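Demos sammeln mit Handgreifern: Tastatur als Aufgabe?
Forum > Lernende Systeme > Datensammlung

skotley_bastler
Februar 2024
Hallo zusammen, ich muss das mal loswerden, weil es gerade so viel Spaß macht! Für unser Projekt Sidico nehmen wir Tastendrücke auf, bisher 133 Durchgänge, davon 30 mit beiden Händen. Jeder Durchgang hat vier feste Tasten als Ziel, der Rest ist frei. 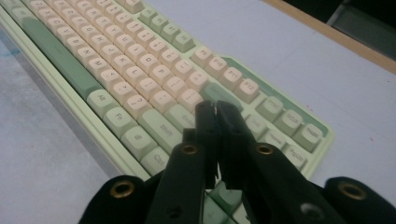 Greiferspitzen fast geschlossen über den Tasten

Mit geschlossenen Fingern treffe ich viel sauberer als mit leicht geöffneten.

Flerkidport
Schönes Thema! Aber 133 auf so ähnlichen Tastaturen? Das Modell lernt dir doch bloß diese Farben auswendig. Ich würde nach 16 Durchgängen wechseln.

skotley_bastler
Sehe ich anders – erst mal soll die Bewegung sitzen, Vielfalt kommt im April. Die Lage der Tastatur ändern wir ja, mal schräger, mal gerader. Und zweihändig wird es erst richtig spannend, da muss man sich beim Zielen ganz neu sortieren:

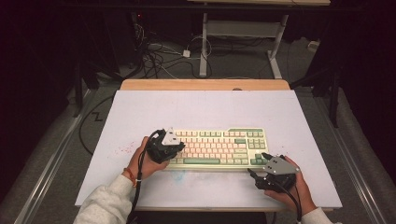 Sharifi
Ich bin eher bei Flerkidport. Lieber weniger Durchgänge, dafür auch die misslungenen behalten. Löscht ihr die Fehlgriffe?

skotley_bastler
Bisher ja, leider. Ab heute bleiben sie drin, mit eigenem Label!

Flerkidport
Sehr gut. Die Tastatur würde ich trotzdem tauschen.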